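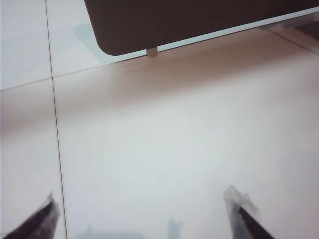
Siiri Baranauskienė wrote that the new balls were going soft between the Tuesday session and the weekend match, that she had already changed the pump needle, and that she wanted to know whether to send the whole lot back.

Support > Match balls > Pressure and valves > Ticket 369

Opened Tuesday, by Margit Haugland, Olel team desk
Last updated: August

Product: Inik match ball, size 5
Customer: Jukolville
Quantity on order: 22
Status: Closed

Problem as reported

Balls are pumped up to 10 psi before training. By the next match they feel soft and bounce low. Not all of them do it, but the customer could not say which ones, as the balls are not marked and go back in the same two bags. The older Todorova balls kept in the same store do not have the problem. No visible damage to panels or seams.

First reply from desk

Please number every ball near the valve with a marker. Pump them all to 10 psi on the same evening, using the same gauge, and leave them alone for two nights. Don't kick them or stack anything on them. Then read each one again and send us the numbers. Please check them in the same room you filled them in, at about the same time of day. A ball filled in a warm room and checked on a cold field will read low with nothing wrong with it.

Also, what are you using on the needle before it goes in?

Customer reply

Nothing on the needle. One of the parents used to use spit. The marker is done. The gauge is the dial kind that came with the pump.

Desk

Dry needles are a likely cause. The valve on the Inik is a soft rubber insert and a dry needle can drag the inside lip out of shape. Use valve oil or glycerin, one or two drops, and push the needle in straight with a slow twist. Please don't use cooking oil or spray lubricant.

Go ahead with the two-night test first, before oiling anything. We want to see the balls as they are.

Test results, sent by customer

Most held at 10 or a hair under. Five were clearly low: numbers 3, 8, 9, 14 and 20. Number 14 was the worst and could be pressed in with a thumb. Number 9 was low but not by much.

Desk

Thank you. Next step for those five only:

Fill to 10 psi again.
Put a little soapy water over the valve hole and watch for a minute.
If there are no bubbles at the valve, hold the ball under water in a sink and turn it slowly. Look along the seams.
Dry it with a towel and leave it at room temperature. No heaters.

Customer reply

Bubbles at the valve on 3, 8, 14 and 20. Nothing from the seams on any of them. Number 9 showed no bubbles anywhere. I weighed 14 on a kitchen scale while I had it out and got 400 grams, if that's any use. It seems light to me.

Desk

That is under the 410 gram minimum for a size 5 match ball. Could you put another ball on the same scale, one that held its pressure? Kitchen scales are often off and we would rather compare two readings from the same one.

Customer reply

Number 5 also came out at 400. So it's the scale.

Desk

Agreed, leaving the weight out of this ticket.

For the four with bubbles: two drops of oil in the valve, needle in and out a few times, then refill and leave overnight. Sometimes the lip seats itself again.

Customer reply

3 and 8 are fine now. 20 is better, still loses a little. 14 is the same as before.

Resolution

Replacement valves sent for 14 and 20, along with the insertion tool and a bottle of oil. Customer fitted both. Both held over two nights. Number 9 was checked again with a second gauge and read normal, so the first reading was put down to the dial gauge. No balls returned.

Note added by M.H.: asked the warehouse to put a small bottle of valve oil in with bulk Inik orders. No answer yet. Will raise it again under a separate ticket.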